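Jallach Hall, Tea Table and Refreshment Area
Pre-Event Inspection Checklist
Event: Erkitz Winter Fair, December
Inspected: Fri 21 November

1. Table stable, locks engaged. PASS.
2. Tablecloth overhang clear of walkway. PASS WITH COMMENT. Black cloth with white grid drapes over the right side. Pin the corner before doors open.
3. Electrical leads routed behind table and taped. PASS. No extension cords in use. Urn rated 1,390 W, on its own outlet.
4. Hot drink containers upright and on a flat surface. PASS. Red flask only. Fill in the kitchen and carry by the loop handle.
5. Flask exterior. COMMENT. Scuffs and pale worn patches, heaviest on the lower body. Cosmetic. Check the liner and stopper separately before filling.
6. Clearance around flask. FAIL. Fruit is set out directly in front of the base. Move it at least 5 inches away so that a hand reaching for fruit does not pass the pouring side.
7. Whole fruit. PASS WITH COMMENT. Few small dark blemishes on the peel of the large orange, acceptable. Wash before serving. Discard any fruit with broken skin.
8. Open packaging. COMMENT. Paper box with red interior left open on the table. Close it, or transfer contents to a lidded container.
9. Wall and molding behind table. PASS. Reinspect after the Gallagher Room heaters have been on for a full day.

Red flask and oranges, items 4 to 7:

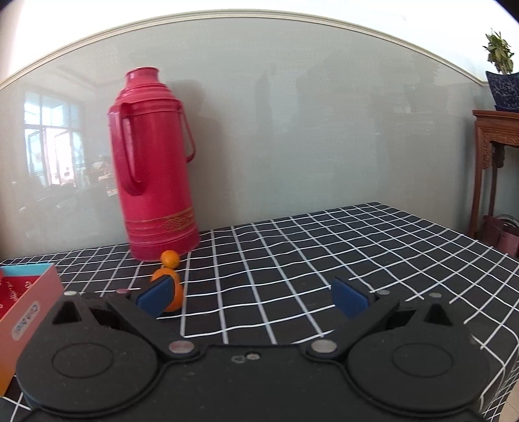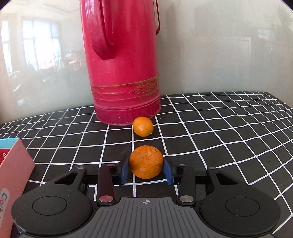
Issue 7, Page 5

Item 6 to be corrected and rechecked before the table is released for use. Comments on items 2 and 8 may be closed by the setup crew without reinspection.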